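Stundex data retention case

Print | E-mail

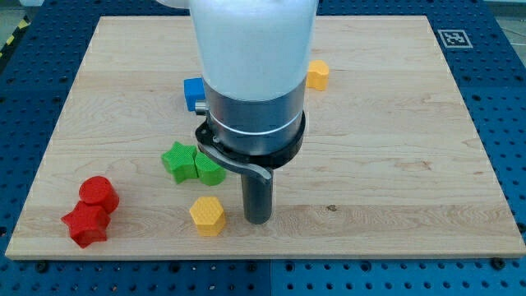
The Stundex data retention case was a legal dispute over how long a messaging service may keep the contact lists of people who have closed their accounts. It was brought by Bello Aliyu, a former user, against Zustdale, the company that runs the Stundex app. The case was heard in the Ultholm district court and later on appeal.

Background

Stundex asked new users for access to their phone's address book. Under its terms of service, the company could store the uploaded numbers for as long as it had "a business need." Aliyu closed his account and asked for a copy of his records. The file he received still held 601 phone numbers, most of them belonging to people who had never used the app.

He filed a complaint in November. Zustdale replied that the numbers were kept in scrambled form and were used only to stop spam accounts.

First ruling

The court found for Aliyu on the main point. Judge Bukola Ojo wrote that the phrase "a business need" set no limit a user could understand, and that closing an account ended the consent given when it was opened. Zustdale was ordered to delete the records within nine weeks. A claim for damages was turned down – Aliyu had not shown a financial loss.

Appeal

Zustdale appealed the deletion order but did not contest the finding on consent. The appeal panel upheld the order and made one change, allowing the company to keep a blocked-number list for seven months after an account is closed. It also set a penalty of $1,000 for each day the order was not followed. No penalty was ever collected.

Aftermath

The company rewrote its terms and made the address book upload optional. Later complaints against other messaging services have cited the ruling, mostly for its reading of consent. The seven-month allowance has drawn more criticism, and the Ibrahim report on digital records called for it to be dropped.

See also: Address book uploads; Consent (data law); Right to erasure

Print this article | E-mail this article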